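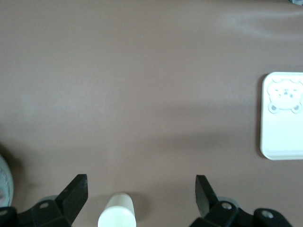

What is a demonstration episode in robot learning?
A demonstration episode is one complete recorded attempt at a task, stored with the camera views, joint positions and gripper commands from its first moment to its last.

Demonstration collection

Demonstration collection is the process of gathering example motions from which a learning system derives a control policy. A person guides the arm through a task, either by moving a leader arm or by holding a sensor-equipped handle, and the motion is logged together with sensor data.

Wrist view

Many tabletop setups carry a small camera at the wrist. It moves with the gripper and keeps both fingers in sight along with the work surface between and beyond them. Objects are often seen only in part: a white tray with a bear face molded in low relief may enter at one side while much of it stays out of view. Low-contrast features of this kind, white on white, are hard to separate by color and are carried mainly by faint shading. A fixed overhead camera is commonly added to supply the full layout.

Procedure

In the protocol described by Abla Sleiman and Tamer Azar for the Matar data set, each task is divided into 5 start layouts. The operator records 3 episodes per layout, then changes the lighting and repeats the set. Episodes begin with the gripper open. A recording is discarded if the arm stops for more than 2 seconds or if a hand enters the work area. The June revision added a written label for each episode.

Quality control

Review is done by replaying the camera streams against the logged joint positions. Common faults are dropped images, clock drift between streams and mislabeled tasks. Berkix, the recording tool used at Flandencombe, marks clock drift automatically and leaves the other faults to a reviewer.

See also: Imitation learning; Teleoperation; Clendico file format

Last edited 28/10/2026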